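3.2 Sorting loose fruit at the packing table

The fruit part of the Stuven study looked at how mixed fruit is laid out before it goes into a tray. Most written advice on packing deals with a single kind of fruit at a time. Household and small-shop packing is seldom like that, and a tray will often hold soft and firm fruit together.

We worked at table height on a plain brown mat, with a shallow black plastic tray near the middle and the fruit placed close by. The raised sides of the tray matter more than its depth – round fruit that rolls is stopped by them, and a curved fruit can be laid against one side. 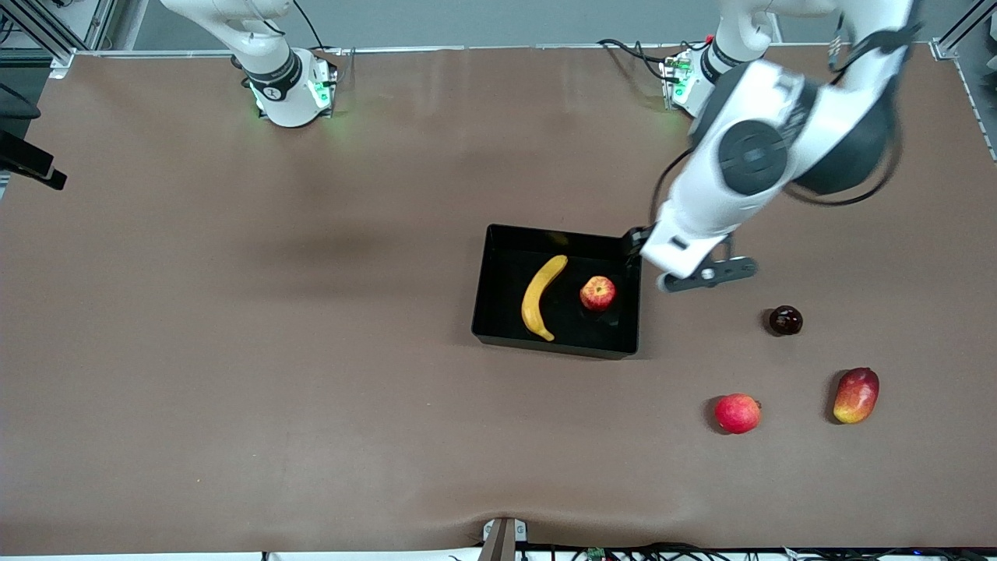 Each layout was scored on two points: whether any fruit rested on another, and whether the tray could be lifted level. The scoring sheet was adapted from the one used at Mukbridge, with the questions on leaf and stalk removed. Around 200 layouts were scored in this way, and a further 100 were set aside for checking by a second reader.

Bananas gave the most trouble. They take up more of the tray than their weight suggests, and the stem end tends to catch on whatever is put in next. Figure 4 shows a banana on the tabletop with a rounded red-and-yellow fruit to its left.

Figure 4. Banana and rounded fruit on the tabletop.

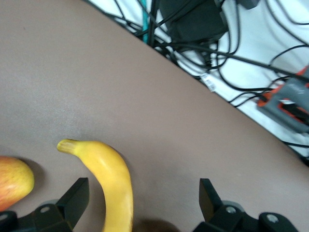 Should the banana go into the tray first or last? Last, in most cases. Layouts with the firm round fruit placed first scored better on both points, and the banana could then be laid along whichever side was still free – Naidoo trays, which are narrower, were the one exception.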